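Dalia Rozīte
13 June 2018

Right, the great block clear-out has begun. I've been putting this off since October and the cupboard door no longer shuts, so today's the day!

First job is colours. I'm doing red and green to start with because they're the ones I need for the counting table at the Prilanberg open day (and I like how they look together, very Christmassy, don't care that it's June).

Fares Hattar asked why I don't just buy new ones. Fares, have you seen what Moneo charge? 68 for a set! And the corners on theirs are so sharp.

Tip if you're doing the same: tip them into something with sloping sides. Everything slides down to where you can reach it and you're not chasing blocks under the sofa at midnight.

Metal is noisy though. Sorry to the neighbours. I did think about lining it with a towel but then the blocks just sit there and won't slide, so noisy it is.

Still undecided on whether to keep the reds and greens in separate bags or one big one. Separate is tidier but I've only got 12 bags left and the yellows haven't even come out yet.

Anyway, reds and dark greens, three of each in the bin:

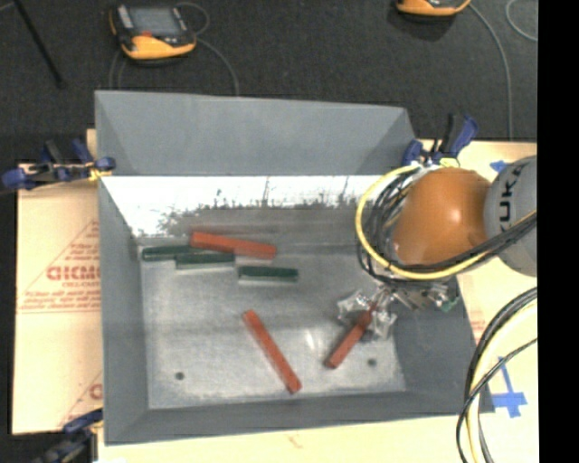

Tea now, then the yellows.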